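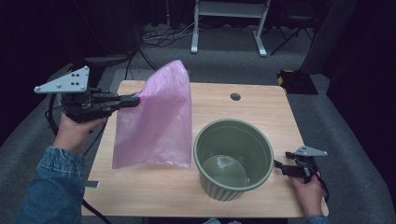

Pink bag, green pot.

Print
E-mail

1/ Our town is voting in May on a fee for plastic bags at checkout. I've been reading the draft and asking people who run stores here what they think. Notes follow.

2/ The fee would be 25 cents a bag. Paper and plastic both count. Bags for loose produce, raw meat and prescriptions are exempt.

3/ Stores under 2,000 square feet get an extra year. That covers most of Stineck Street, but not the Buder grocery.

4/ Negin Mohammadi manages the Buder. She's fine with the fee and unhappy with the reporting. Every store has to file a bag count each quarter, on a form the town hasn't written yet.

5/ Lautaro Arancibia at Drivier Hardware is against it. People come in for a handful of screws and a can of paint and they don't bring a tote. He says he'll end up eating the cost or arguing at the register.

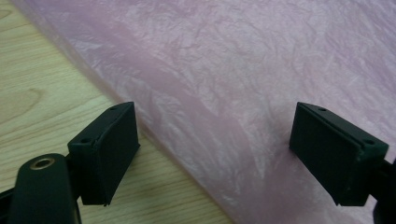 6/ Thin film is the hard part for the recycling side. It wraps around the sorting equipment and they have to stop the line to cut it out. Our curbside program has never taken it, though plenty of it ends up in the bins anyway.

7/ Yutong Jiang asked where the money goes. The store keeps it. The first draft split it with the town, and that got dropped after the second hearing. I liked the first version better.

8/ Anyone paying with food benefits doesn't pay the fee. This is in section 2, and I keep seeing posts that say otherwise – please read it before sharing those.

9/ The last hearing had 71 people signed up to speak and ran until 11 p.m. I left before the end. Lingyun Han stayed and took notes, and I'll link them once she's typed them up.

10/ I'm leaning yes. I'd still like to see that form first.

Print
E-mail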